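A home-built arm and its two-fingered gripper
Stefaniia Holovko talks to Yaroslav Melnychuk about backlash, finger pads and bottled water 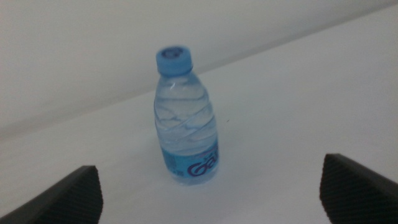 What was the hardest part of the arm to get right?

The wrist. Melnychuk rebuilt it three times before he was willing to hang a gripper on it, and he says the first two versions failed for the same reason. "I was using a printed gear pair with too much play. At the elbow you can live with that. At the wrist you are moving the fingers sideways every time the load changes, and the software has no way of knowing."

The third wrist uses a toothed belt with a sprung tensioner. Play at the fingertips is now small enough that he has stopped measuring it after each session. The belt does need retensioning, and he keeps a pencil mark on the housing to show where the tensioner ought to sit.

Melnychuk builds in a shared workshop in Nendelness, where he rents a bench and a shelf. He repaired lift controllers for a living until a few years ago and began the arm in November, with a box of spare motors and no drawing. A drawing exists now. He describes it as a record of what was built, with the dimensions corrected afterwards.

The gripper has two dark fingers with textured pads on their inner faces, and a small camera looks out between them. He put the camera at the wrist after a long spell with one fixed to the wall. "With the wall camera, the arm kept getting in its own way. You lose sight of the object at the moment you want it most. On the wrist, the view gets better as you get closer, up to a point. Very close in, you are looking at a cap and not much else."

The usual test object is a small bottle of water. I asked why he had not started with wooden blocks. "I did. Blocks are too kind. They don't give when you squeeze them, and they look the same from most sides. A clear bottle on a pale table is a poor target for a camera. You get the cap, you get the label, and between them you get whatever the light is doing."

His detector therefore looks for the cap first and works downwards. An earlier version tried to find the whole outline and would settle on the label alone, placing the grasp too low. He collected 559 stills to retrain it and threw out 37 in which he could not agree with himself on where the edge of the bottle was.

Grip force is set by motor current. There is no sensor in the fingers. Melnychuk closes them at a fixed speed, watches for the current to rise, and stops at a limit he found by trial. The limit for a full bottle is higher than for a half-full one, and at present he types it in by hand. "That is the weakest part of the whole thing. Weighing it after a short lift would be better. I have the code for that on paper."

His last full run was 87 attempts, of which 6 failed. He went through the failures one by one. Most were approach errors, where one finger met the bottle before the other and pushed it along the table. Opening the fingers wider before the approach helped, at the cost of a slower close.

The controller board is a Brostis, bought second-hand, and the power supply came out of a Staniforth bench unit with a dead display. He would replace the supply before anything else. It sags when the shoulder and elbow start together, and he has had to stagger them in software, which adds a visible pause to each reach.

Asked what he would tell someone starting on a similar build, he talked about cable routing for several minutes. The camera lead runs along the outside of the forearm with a loose loop at the wrist, and he has replaced it twice. He recommends the softest cable available and a plug at the elbow, so that the lower half can be changed without taking the shoulder apart.

The next job is a second object, a mug with a handle, which will mean turning the wrist before the fingers close. Melnychuk expects the belt to be the limit there. He has ordered a wider one, and the housing will have to be printed again to take it.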